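June 30, 2021

Kettle day again. I slept badly and got in late, and Khang already had the spreadsheet open with that face he makes, so I knew the numbers were in before I'd put my bag down.

Quick recap for future me, who forgets everything: we have 300 clips of people handling a kettle with both hands, filmed from head height, and the question is whether the policy learns more when we label what each hand is doing separately or when we give the pair one shared label. Tonantzin has been betting on the shared label since spring. I was on the other side (loudly, at lunch, more than once).

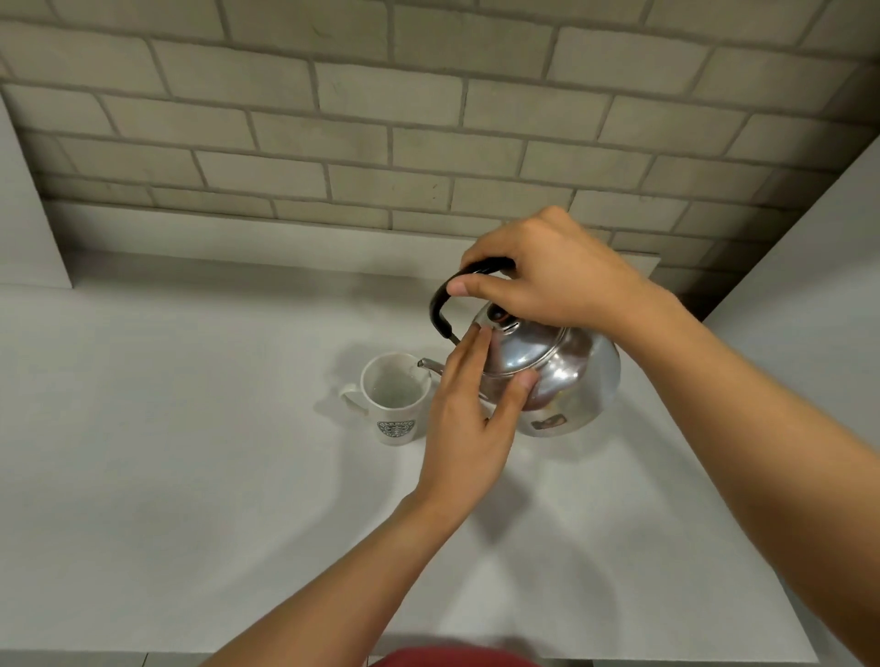 So, the separate labels won on pouring. Not by a little! The model stopped treating the second hand as decoration and started giving it a job of its own, like steadying. I did a small dance by the printer. Yolotzin saw it. Fine.

But then the lifts. When both hands go to the handle together, the separate labels fall apart — the two arms drift out of sync in simulation and the kettle tips, over and over, like a tired waiter. Shared labels handle that case much better, so Tonantzin gets to be smug too, and she was, all the way through coffee. 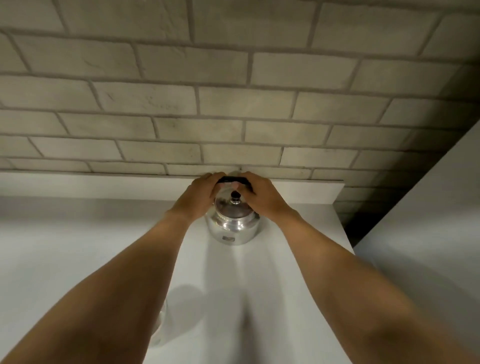 Khang thinks we should let the labels switch partway through a clip, one kind while the hands are doing different things and the other kind once they act together. I groaned because it means relabeling, and then I couldn't stop thinking about it on the bus. How do you decide where the switch goes? By grip? By the moment the weight comes off the counter? We argued over 5 clips for most of the afternoon and agreed on two of them, so that's going great.

Faustino wants the full run at 600 clips before anyone writes a word of the paper, which pushes us into August. I said okay. I even meant it, mostly.

Have to remember: ask Yolotzin for the old labeling guide, rerun the lifts with a new seed, buy stamps. Also call Mom back, she left two messages and the second one was just her talking to the dog.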